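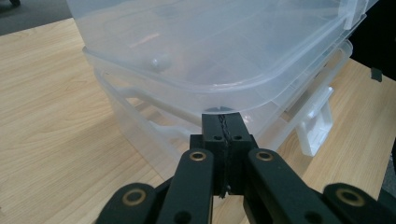

The hand-held gripper at the front rim of two stacked storage boxes.

Tallent Otik hand gripper, reviewed after a season at the packing tables

The Otik is the hand-held half of a system. An operator holds it, does the job with its fingers instead of their own, and the recorded motion is used to train the arm that will later do the same job on the line. Tallent sells the two halves separately. This review covers the hand unit only, as used in the kit room at Hotolton, where we sort, stack and re-lid plastic boxes of small parts for service crews.

Build

The body is matte black with four-bar style linkages on both sides of the finger block. The pivots run in brass bushings. Ours have taken daily use without developing play that I could feel, and the links still close evenly. The finger blocks are held by small screws. Check them at the start of a shift. Ours worked loose twice in the first month, and the manual gives no torque value.

Weight is acceptable for short runs. After 15 minutes most operators change hands. The grip is shaped for a medium to large palm, and Ruxandra Ene, who has small hands, wrapped hers with cloth tape to reach the trigger properly. Tallent should offer a second grip size.

Handling boxes

Translucent boxes are a hard case for the camera-based tracking and a fair case for the fingers. The rim of a lower box gives the fingers something to close on. A flat lid does not, and trying to lift by the lid alone will open a latch sooner or later. We settled on approaching from the front, low, with the wrist level. Side latches that stick out past the wall are best left until the box is where it needs to be.

Overhead light on a cloudy lid is a nuisance. Reflections shift as the hand moves, and the software flags those recordings as low confidence. Of the first 238 recordings we made, 140 passed. Moving one lamp raised the rate more than any software setting did.

The work

Management bought the system to get the arm running, and the arm now does the evening restack. It is slower than a person and does not mind a tall pile of identical boxes. It stops when a lid is seated wrong and waits for someone to come and fix it.

The restack used to be shared among four people. Two of them now spend most of the shift recording with the hand unit and clearing stops. Stela Costache had done kit assembly for years and was moved to recording in June. Her view is that the hours are easier on the back and harder on the wrist. She also points out that the job is graded differently now. A fast stack used to be a good stack. A recording has to be steady, and a quick correction that any packer would make without thinking can get the whole take rejected.

Pay was not changed at first. The recording work was booked under the old packing code until the crew asked for a separate one, which took most of the summer. Any shop buying this should settle the job title before the crate arrives. The Saturday shift was dropped once the arm was stable, and those who relied on the extra hours lost them. The vendor's savings worksheet has no line for that.

Software and support

Setup took an afternoon. The Ghiță plug-in, which links the recordings to our stock list, is an extra purchase and should be included. Without it each take is named by hand. Support answered within a day each time and sent replacement finger pads free of charge. Tallent recommends new pads every 3000 cycles. Ours were glazed well before that, probably from box dust.

Good points
Solid linkage, smooth close
Pads change in a minute or two
Operators learn it in one shift

Bad points
One grip size
Screws need regular checking
Tracking suffers under bright lamps
Stock list link costs extra

Verdict

Recommended for shops with repetitive box work and people available to record it properly. Budget for two units if recording will run all day, and rotate operators every hour. We have a second one on order, with the taped grip copied onto it.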